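Soup Spoons and What They Rest On
Posted 17th January by Helmi Rissanen

This gallery is part of the tableware pages I keep for the Morkura supper club. Earlier pages covered ladles and tureens. The subject now is smaller: the short, deep soup spoon and the little dish that goes under it.

The shape will be familiar to anyone who has eaten noodle soup in a restaurant. The bowl of the spoon is broad and oval, wide enough to hold broth with a piece of something in it. In porcelain the spoon is heavy for its size. In melamine or another plastic it is light, stacks well and survives being dropped, so restaurants buy them by the box. Red is a common color, along with black and white.

I grew up with metal spoons only. My family's set was bought in 1947 and had been through so many washings that the pattern on the handles was almost gone. Nobody in our house put a spoon down on anything except the rim of the plate or the tablecloth, and the tablecloth had the stains to prove it. I first saw a proper spoon rest at Graziella Tedesco's table. She had one at each place, all different, and she expected you to use it.

A rest has one job, and most shallow dishes can do it. A few points to look for if you are choosing one:

The well should be big enough for the whole bowl of the spoon. If the spoon sits up on the rim it will roll.

A low side for the handle helps. A dish that narrows at one end gives the handle somewhere to lie.

Weight matters more than depth. A light dish tips when the handle is long.

Speckled and stone-colored glazes hide drips between courses. Plain white looks better in a cabinet and worse by the end of the meal.

Rozália Kubíček, who sells kitchen goods at Flerneris, told me she used to stock rests only as part of a set. Customers kept asking for them alone, so she now has a shelf of singles near the register. She keeps the sauce dishes on the same shelf and says people mix them up all the time. I don't think it matters much. A sauce dish works as a spoon rest and a spoon rest will hold soy sauce, as long as it is deep enough.

On placement there are different habits. I set the rest to the right of the bowl and slightly below it, with the handle pointing out to the right. Left-handed guests can turn it around. Vlastimil Dvořáček puts his directly above the bowl so that sleeves stay out of it, and he has a point, though on a narrow table you run into the person opposite. At Graziella's the rest goes wherever there is room.

Color is a matter of taste. A white bowl shows the soup best, especially a clear broth. A bright spoon is easy to find on a crowded table and easy to spot in the sink. I like a plain tabletop without a cloth for this kind of meal - it wipes clean, and the dishes stand out on it.

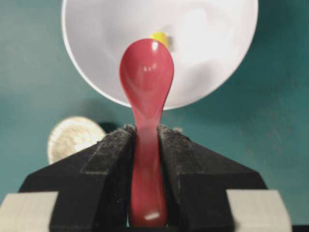 The red soup spoon, standing upright with the bowl at the top. It is plastic, with a good gloss.
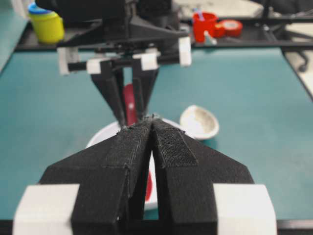
Red against white, and a small bowl off to the right.
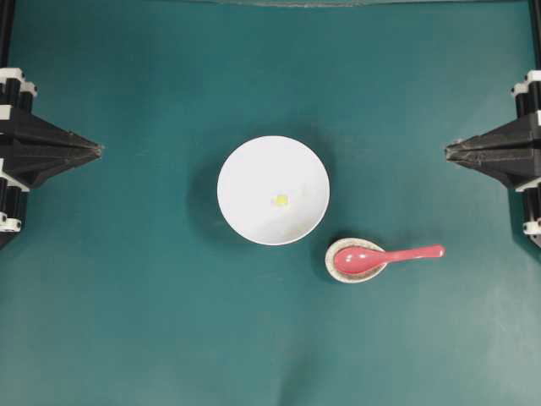
White bowl, speckled dish and spoon on the teal table. The dish tapers on the handle side.

Washing up is simple but there are a few things I have learned the slow way. Plastic spoons pick up a film from chili oil, and a quick rinse won't shift it. Soak them in warm water with dish soap before they go in with everything else. Don't use the scouring side of the sponge on them. Once the gloss is scratched they stain faster, and turmeric is the worst for this.

For rests with an unglazed foot, dry them upside down. Water left in the foot will mark a wooden shelf. I lost the finish on part of mine in July before I worked out where the rings were coming from.

Storage depends on how many you have. I keep spoons nested in a drawer, all facing the same way, and the rests in stacks of 4 with a paper towel between them. Taller stacks slide when the drawer is opened quickly. Bjartur Þórarinsdóttir has a spoon collection of over 300 and stores them in flat boxes with dividers, labeled by material. I have asked about doing a page on those boxes and the answer was maybe, after the move.

Several readers wrote in about the Drakitz bowls from the tureen page. They are no longer made, and I have not found a replacement in the same size. The Eynon ones are close but a little deeper, so the spoon reaches the bottom at a steeper angle and the last of the soup is harder to get at. If you have found something better, leave a note in the comments with the width across the top.

The next page will be chopstick rests, including the ones that are really just pebbles.

6 comments
Shared 19 times

More from the tableware pages
Ladles, Long and Short
Tureens With and Without Lids
Sauce Dishes From the Flerneris Shelf
Getting Turmeric Out of Plastic
Drawer Dividers: What Fits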